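Home | Files | Notes | Issues | Wiki

# Mustdale word list

Hi! I'm Zlata, and this is the list of valley words I've been collecting from my grandmother's side of the family and then from pretty much anybody in Mustdale who would stand still long enough. It has 3131 entries right now. It started as a paper notebook, became a spreadsheet, and is now a plain text file, which I should have done in the first place.

If you only want the words, grab `words.tsv` and ignore the rest of this page. Really, it's fine!

## What's in the file

One entry per line, tabs between the columns:

- `word`: the way people say it, spelled the way I'd spell it on a shopping list
- `means`: short and plain
- `where`: upper valley, lower valley, or both
- `heard`: the year I first wrote it down
- `note`: anything else, often a grumble from someone who says it differently

Weather and mud are hugely overrepresented (we have a word for mud that has dried on top and will still take your boot off). Cooking is pretty good too. Church words are thin, and so is anything to do with school, and if you grew up there and can help me out I would be so happy.

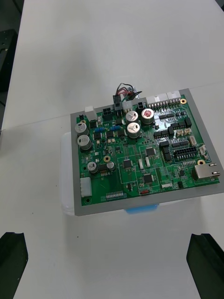 ## How I picked the spellings

Badly, at first! I used to write down whatever I heard, so the same word for a wobbly fence post was in there under two spellings and I never noticed. Kristýna Ďurica went through the whole thing with me over one very long winter and we settled on a few rules:

1. If there's an old printed spelling in the Lytvynenko almanac, use that.
2. If there isn't, use the shortest spelling a lower valley person would read out loud correctly.
3. Upper valley vowels go in the note column. Sorry, upper valley. I know.

There are still 400 entries where rule 2 and rule 3 get into a fight. Those have a question mark at the end of the `note` column, so you can filter them out if you need tidy data.

## Loading it

The file is UTF-8. Spreadsheets love to turn the word for a small hay rake into a date, so import every column as text. In Python, pandas with `sep="\t"` and `dtype=str` does the job. I also keep a copy in the format the Wolero flashcard program wants, in the `cards` folder, but it lags behind the main file by a version or so. 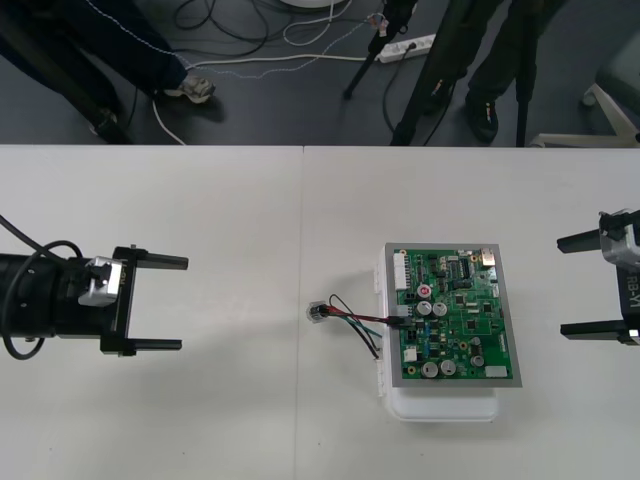

*Posted by Zlata Pasichnyk, 25 May 2020*

## What changed in version 2

I took out the people's names. The old notes had things like who said a word and what they were mad about at the time, and that was fun for me but not very fair to them. Then I merged in the Skorkus mill words, mostly sacks, belts and sieves, plus a lovely rude one for flour that has gotten damp.

## Using it

Do what you like with it, just say where it came from. If you fix a meaning, please send it back to me so the next person gets it too. Open an issue or send an email, and tell me which end of the valley you're from. Recordings are welcome, even short ones with a dog barking over them.

Contact | © Zlata Pasichnyk | Back to top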